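Hi all, October update on the sorting and donation project at Vemoldale. It's been a busy stretch and I have a fair bit to tell you, so get a coffee first!

## Where we are

The big news is that the bins are finally in use. If you remember the last report, we were still tipping everything out on folding tables and losing half the morning chasing balls across the floor. The Namboodiri grant line covered the new bins and the shelving behind them, and I'm really pleased with how they've held up. We logged 2294 items through the end of the month, and 252 of those were things we'd never had a proper category for (more on that in a minute).

What comes in from the Uvberg collection point is a real mix. People put toys in with the recycling, recycling in with the play food, and drinks containers in with everything. I used to think we could fix that with better signs at the drop-off, and we did put up new signs, and they helped a little. Mostly we've just gotten better at dealing with the mix once it reaches us.

A typical small batch has a clear plastic bottle, a black and silver beverage can, a pale yellow-green ball and something orange that looks like a carrot. Four items, and they don't all belong on the same shelf. The gray bins are shiny inside and already scuffed, but they wipe down fast and small stuff shows up well against the metal.

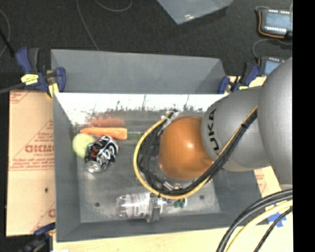 ## What we changed

- Bottles and cans get pulled first now. We used to leave them for last and they rolled all over the place.
- Balls have their own tub. I resisted this for months and I was wrong.
- Anything that looks like food goes on a side tray until someone has had a good look at it. Play food goes back in the toy stream, real food goes in the compost.
- Labels stay on the bottles. Peeling them ate up a ton of time and the recycler doesn't mind them.

The "no category" pile is smaller than it was, though I won't pretend it's gone. Loose puzzle pieces are still a headache, and so are toys with batteries rusted inside. I've started a shelf for those and would like to talk about it when we do the budget.

## Money

We came in under on shelving and over on tubs, so it nearly evens out. There's $200 left in the supplies line. I'd like to spend it on lids, plus a second side tray if it stretches that far. The Vultance invoice for the sorting labels came in after I closed the books for this report, so you'll see it in the next one.

## Next up

We want to get 20 more tubs labeled before the holiday rush, which always starts earlier than I expect. I'm also rewriting the one-page sorting guide, because the old one still talks about the folding tables. I'll send the draft with the next update, and please mark it up as much as you like!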